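Tabletop Gripper Club – spring progress report to the Ollurel fund
Prepared by Lesia Onyshchenko, Jallton

The club has logged 252 practice picks since March, against the 84 we promised you. Please don't raise the target.

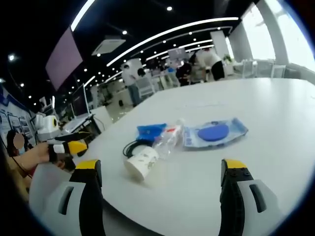
Two grippers at the big table, with the cup on its side.

Students work in pairs and have learned to say "mine" before reaching. The paper cup remains our most demanding colleague.

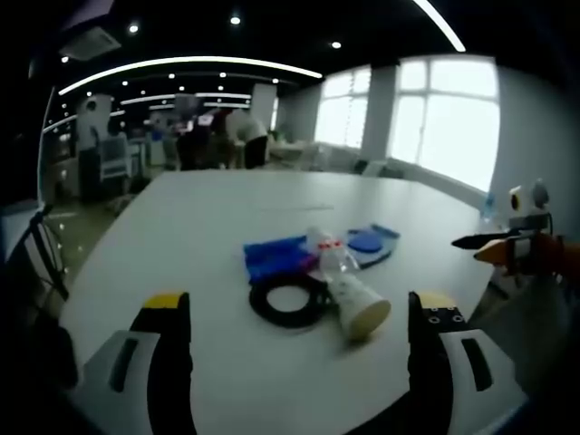
Cup, bottle and blue cloth grouped for pickup.

Spending is on plan, apart from $53 on spare finger pads – the Lelstead order was short.
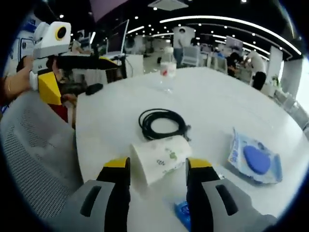 Cable, cup and bottle spread out on the round table.

Still open: coiled cable, which has its own views on being lifted, and the write-up, which has none yet. We would like up to 2 more evening slots before the Tkachenko meet.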